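Can a Robot Learn to Pick Up a Bottle Without Breaking It?

Hi, I'm Lilian Biwott, and I get to try out robot kits and tell kids what I think of them. This time it's the Fluvix practice pack, made by a little company called Pikine. There's no robot in the box. There's no box! It's a computer program, and the robot lives inside it.

I know, I was a bit let down too when I first heard that. I like screws. But stay with me, because I ended up playing with it for so long that my soup boiled over.

So, what is it? You know how a racing game has a car in it that isn't a real car, but it still skids if you turn too fast? Fluvix does that with a robot arm. The program knows how heavy things are and how slippery they are and what happens when they bump into each other. Grown-ups call this a simulation. You tell the arm where to go, press the green button, and watch.

There are 47 jobs to try. The first ones are easy, like touching a block. Then you have to push the block, then lift it, and by job 6 I was feeling very pleased with myself. Then I met the bottle.
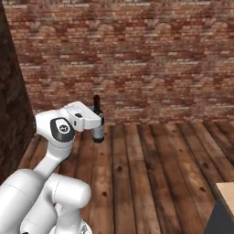 Reading time: 3 minutes

It's a wine bottle, tall and dark, standing on a floor made of wooden planks with a red brick wall behind it. The white arm has to reach over and get its gripper (the robot's hand, more or less) into just the right spot. Everything in there was drawn by the computer, even the knots in the wood.

Why is a bottle so tricky? Try this at home with an empty plastic one. Stand it on the table and poke it gently near the bottom. It slides. Now poke it just as gently near the top. It wobbles, or it goes right over! A robot arm has the same trouble. If the gripper comes in a tiny bit crooked up by the neck, it knocks the bottle down before it ever gets a hold of it.

Then there's the squeeze. Too soft and the bottle slips out. Too hard, and with real glass you'd be fetching the broom. You don't think about any of this when you grab a drink because your fingers can feel what they're doing. The arm needs to be told.

I dropped that bottle 40 times. Nothing got broken and nothing got sticky – I pressed "again" and there it was, standing up. That's the best part of the whole thing, I think. People who work with real robots practice this way too, so the silly mistakes happen on a screen first.

Now the grumbles. The instructions are too wordy for anyone under nine, so you'll want a grown-up nearby for the first hour. My old laptop got very noisy running it. And the sound effects are terrible! Every single thing you drop goes "bonk," even the pillow.

Also, a bottle on a screen is never quite the same as a bottle on your table. Real ones can be wet, or a funny shape, or half full and sloshing. A trick that works in Fluvix might need fixing before it works on a real arm.

Would I tell you to get it? If you like puzzles and don't mind getting things wrong a lot, yes. If you want something to build with your hands, wait for the next kit I'm trying, which has plenty of screws.

More from the Robot Shelf

Fukico wheel kit: does it really climb stairs?
How does a robot know where its elbow is?
Pfeiffer gear box, tested on my kitchen floor
What is a sensor? (with a flashlight game)
Your letters from March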